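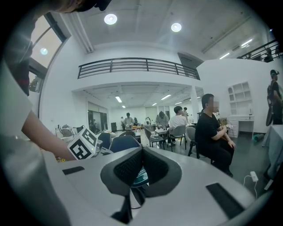 白いシャツの人の腕と、黒い四角のマーカーが印刷された白い立方体

ファイル名の整理記録(命名規則の改訂と一括改名)

2020年12月21日

自宅のファイルサーバー(ホスト名 gindel)に置いてあるファイルの名前を全面的に付け直した。以前の規則は7月に決めたもので、運用してみると例外が増えすぎたため、改訂版を作って既存分にも適用した。作業の手順と、途中で引っかかった点を書いておく。自分用の記録なので、前提の説明はかなり省いている。

対象

対象は文書、スキャンしたPDF、写真、表計算ファイルの四種類。音声と動画は別の共有フォルダーにあり、今回は触っていない。プログラムのソースコードも対象外とした。バージョン管理下にあるものを外から改名すると履歴の追跡が面倒になる。メールのエクスポートも同様に除外した。

文書とPDFについては、フォルダー階層が深くなりすぎていたので、改名と同時に階層を浅くした。旧構成では「年/用途/相手先/案件」という並びだったが、相手先と案件の区別が曖昧なものが多く、同じ書類が二か所に保存されている例があった。新構成は「用途/年」の二段だけで、相手先はファイル名に入れる。

改訂後の規則

1. 先頭に日付を置く。年月日の順、区切りなしの数字のみ。
2. 日付の次に種別を表す英小文字の短い語を置く。語は一覧表にあるものだけを使う。
3. 要素同士の区切りはアンダースコア、要素内の区切りはハイフン。
4. 空白、全角英数字、半角カナは使わない。
5. 版を区別する場合は末尾に v と連番を付ける。「最新」「最終」「修正」は禁止。
6. 拡張子は小文字に統一する。jpeg は jpg に、tiff は tif に寄せる。

7月版には七番目として「原本と複製を末尾の記号で区別する」という項目があったが、廃止した。複製を取るたびに記号を書き足す運用が続かず、記号の有無が何の情報にもなっていなかった。複製かどうかはハッシュ値で判定できるので、名前に持たせる必要はないと判断した。

規則1の日付は、文書なら発行日、スキャンなら原本の日付、写真なら撮影日とする。発行日が分からないものは年と月だけを入れ、日を00とした。00は日付として不正な値なので、後から正規表現で拾える。並べ替えたときにその月の先頭に固まる点も都合がよい。月も不明なものは0000とする。

種別の語は悩んだ。日本語にすると入力時に変換の揺れが出る。「領収書」「領収証」「レシート」が混在していたのが典型で、検索のたびに三回打っていた。新規則ではすべて receipt に統一し、原本の表記は無視する。契約書は contract、取扱説明書は manual、保証書は warranty。医療関係は medical にまとめ、診療科は次の要素に日本語で書く。要素の三番目以降は日本語を許容しているので、英語で統一しきれない部分はそこで吸収する。

文字コードの正規化

今回もっとも時間を取られたのがここである。macOSで作成したファイルの一部が、濁点と半濁点を分離した形(NFD)で保存されていた。画面上では「が」と表示されるが、内部では「か」と結合用濁点の二つの符号位置になっている。WindowsやLinuxのエディターで入力した「が」は合成済みの一文字(NFC)なので、見た目が同じでも文字列としては一致しない。

影響が出る箇所は次のとおり。

・検索にかからない。検索側が正規化をしない実装の場合、NFCで入力した語はNFDの名前に一致しない。
・同名に見えるファイルが同じフォルダーに並ぶ。ファイルシステムが正規化をせずバイト列で区別するため、衝突とみなされない。
・名前の長さの上限に早く達する。分離形はバイト数が増えるので、長い日本語名をコピーすると失敗する場合がある。
・同期ソフトが別ファイルと判断し、削除と追加を繰り返す。

全件を調べたところ、NFDを含む名前は855件あった。大半は講習会の配布資料をまとめて展開したときのもので、圧縮ファイルの中の名前がすでに分離形だった。これをすべてNFCに変換した。

変換の際に注意したのは、NFKCを使わないこと。NFKCは丸数字や全角英数字まで置き換えるため便利に見えるが、「㈱」が半角括弧付きの「(株)」になり、名前に括弧が増える。元の表記を手がかりに探すことがあるので、互換文字の置換は別の工程に分けて、置換表を目で確認してから実行した。波ダッシュと全角チルダ、長音記号とハイフン類の混在も同じ工程で処理した。ハイフンに見える文字は予想より種類が多く、全角ハイフンマイナス、マイナス記号、罫線素片の横線まで混じっていた。OCRの出力をそのまま名前に貼ったものが原因らしい。

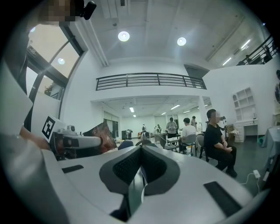
白い正方形のマーカータグと、レンズの付いた白い円筒形のカメラ

改名の実行

一括改名には Cikley という小さなコマンドラインツールを使った。旧名と新名を並べたタブ区切りの対応表を読み込んで、順に改名するだけの単純なものである。正規表現で直接置換する方式のツールも試したが、実行前に結果の全体を確認しづらいため見送った。対応表方式なら、表計算ソフトで並べ替えたり絞り込んだりして点検できる。

手順は以下のようにした。

全ファイルの一覧を出力し、ハッシュ値を併記する。対応表の新名の列をスクリプトで機械的に埋める。機械的に決まらない行に印を付け、手で埋める。新名の列に重複がないか確認する。重複は、大文字と小文字を区別しない条件でも調べる。問題がなければ試行モードで走らせ、出力を保存したうえで本実行に移る。終わったらもう一度ハッシュ値を取り、実行前の集合と突き合わせる。

一回に処理する量は1000行までに区切った。ツール側に制限があるわけではない。途中で止まった場合にどこまで進んだかを追う手間を抑えるためで、実際に一度、読み取り専用属性の付いたファイルで停止した。そのときはログの最終行を見て、対応表の残りだけを切り出して再開した。

名前の入れ替えには別途対処が要る。AをBに、BをAに改名したい場合、単純に順番に処理すると片方が上書きされるか、エラーで止まる。Cikley は循環を検出すると処理を拒否するので、該当行は一時名を経由する二段階の対応表に書き直した。連番の振り直しをした写真フォルダーでこれが発生した。循環でなくても、末尾側から処理しないと衝突する組み合わせがあり、こちらは行の順序を逆にして解消した。

大文字小文字だけの変更も同じく一時名を経由した。拡張子の JPG を jpg に直す処理がこれに該当する。サーバー上で直接実行すれば問題ないが、Windowsのクライアントから共有経由で実行すると、同名とみなされて変更が反映されないことがあった。

写真の日付

写真はExifの撮影日時から名前を生成した。撮影日時が入っているものは素直に処理できる。問題は時計が初期値のまま撮ったもので、カメラの電池が切れた後の数日分がまとめて出荷時の日付になっていた。これらは前後の通し番号と、同じ日に別の機器で撮ったものを照合し、ずれを計算して補正した。Exif自体は書き換えず、ファイル名だけを正しい日付にしてある。将来Exifから再生成すると元に戻ってしまうので、該当フォルダーにその旨を書いたテキストを置いた。

タイムゾーンも統一されていない。国外で撮ったものに現地時間と日本時間の両方があり、日付をまたぐものがいくつかある。現地時間を正とする方針にしたが、全部は直しきれていない。

スキャンした紙の写真は、裏に書かれた日付があればそれを採用し、なければ年だけを入れた。年も推定の場合は種別の語を photo-est とし、確定したものと区別している。

リンク切れ

表計算ファイルの一部に、他のファイルへの参照が絶対パスで入っていた。改名すれば当然切れる。事前に調べておくべきだったが、実行後に気付いた。対応表が残っているので、旧パスを新パスに置換する形で修復した。xlsx は中身がXMLをまとめたZIPなので、展開して該当部分を確認できる。ただし直接書き換えて再圧縮する方法は壊したときの切り分けが面倒で、結局は表計算ソフトのリンク編集画面から一つずつ直した。

文書内に平文で書いてあるパスは放置した。読むときに対応表を引けば足りる。

対応表そのものは、旧名・新名・ハッシュ値・実行日の列を持つテキストとして、サーバーの最上位に保存してある。サイズは小さいので圧縮もしていない。

所要時間は、対応表の作成と点検におよそ6日、実行は一晩。手で名前を決めた行が時間の大部分を占めた。種別の語の一覧を先に固めずに始めたため、途中で二回やり直している。

残作業

・タイムゾーンの未修正分を洗い出す。
・新規ファイルの名前を検査するスクリプトを定期実行に登録する。違反があっても自動では直さず、一覧を出すだけにする。
・外付けディスクの旧バックアップは旧名のまま保管し、次の更新時に新構成で取り直す。
・規則2の一覧に、保険と税の書類をどう分けるかを追記する。現状は tax に控除証明書が混ざっている。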